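Zu Besuch bei Villalobos: Kann die Maschine schon Küche?

Der Eingang liegt auf der Rückseite, zwischen einer Autoglaserei und einem Lager für Messebau. Wer zum Tag der offenen Tür bei Villalobos wollte, musste erst am Pförtner vorbei und dann dem Papierpfeil folgen. Ich war kurz nach zehn Uhr da und habe mich in die zweite Führung eingetragen.

Villalobos baut keine Roboter. Die Firma schreibt Steuerungen für Arme, die andere herstellen, und verkauft sie bisher vor allem an Betriebe, die Kisten packen oder Teile sortieren. Seit einiger Zeit läuft daneben ein Projekt mit dem Namen Humwood, in dem es um Hausarbeit geht. Wegen Humwood war ich gekommen. Meine Mutter ist 2000 in eine Wohnung mit sehr schmaler Küche gezogen und fragt mich seit Jahren, wann es endlich etwas gibt, das ihr den Abwasch abnimmt.

Durch die Räume führte Damián Chávez, der bei Humwood die Versuche plant. Die Gruppe bestand aus 11 Leuten, darunter zwei Berufsschüler und ein Ehepaar, das ein Café betreibt. Zuerst ging es in die Halle mit der Sortierstrecke. Dort griff ein Arm Verschlusskappen aus einer Kiste und legte sie auf ein Band. Das lief ohne Störung, solange wir zusahen, und war nach fünf Minuten auch nicht mehr besonders interessant. Die Kappen sind alle gleich, die Kiste steht immer an derselben Stelle. Chávez sagte, an so einer Station ändere man im Jahr vielleicht zweimal etwas.

Danach kam der Raum, in dem die Haushaltsaufgaben entwickelt werden. Er besteht im Wesentlichen aus Schreibtischen und Bildschirmen. Fast alles wird zuerst in der Simulation gerechnet, in nachgebauten Küchen, deren Einrichtung sich auf Knopfdruck austauschen lässt. Geübt wird dort, was man in einer Küche eben so macht: etwas aus der Spüle nehmen, ein Gefäß an einen anderen Platz stellen, eine Schranktür öffnen. Für jede Aufgabe gibt es eine Liste mit Varianten. Bei einer davon standen 23 Varianten auf dem Blatt, und das war nach Auskunft von Chávez eine kurze Liste.

Der Mann aus dem Café wollte wissen, was daran so schwer sei. Die Antwort fiel ziemlich ausführlich aus. Ein Arm kommt gut an Dinge heran, die frei auf einer Fläche stehen. In einem Becken hat er Wände um sich, und der Wasserhahn ist auch noch im Weg. Rundes Gemüse rollt weg, wenn man es an der falschen Stelle anfasst. Bei Gefäßen muss die Software entscheiden, ob sie am Rand oder außen an der Wand greift, und dunkle, glatte Oberflächen sind für Kameras unangenehm. Dazu kommt, dass ein Arm sich mit dem eigenen Greifer leicht die Sicht verdeckt.

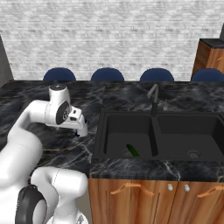 Simulierte Küche mit Doppelbecken, links der Arm über der Arbeitsplatte, im linken Becken eine Gurke.
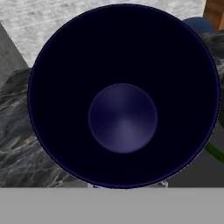 Blick von oben in einen dunkelblauen Becher, ebenfalls aus der Simulation.

Am Ende der Führung übernahm Melquiades Montes, der die Ergebnisse auswertet. Von ihm wollte ich wissen, was ich meiner Mutter sagen soll. Er meinte, einzelne Handgriffe seien in der Simulation inzwischen brauchbar, eine ganze Spüle voll Geschirr sei es nicht. Auf dem echten Prüfstand gehe noch einmal einiges verloren, vor allem bei nassen Sachen. Einen Termin für ein Gerät, das man kaufen kann, nannte er nicht. Als Nächstes soll ein Versuch in der Teeküche eines Kunden beginnen, mit einem fest montierten Arm und wenigen Sorten Geschirr.

Für Werkstätten und kleine Betriebe sieht es nach meinem Eindruck besser aus. Wer immer die gleichen Teile hat, kann so etwas heute aufstellen. Das Ehepaar ließ sich trotzdem eine Karte geben, wegen der Tassen.

Kaffee gab es im Flur, die Becher mussten wir selbst zurückbringen. Die Führung dauerte knapp 2 Stunden. Parkplätze sind kaum vorhanden, der Bus hält an der Hauptstraße. Der nächste Besuchstag ist für Januar geplant, die Anmeldung läuft über den Empfang.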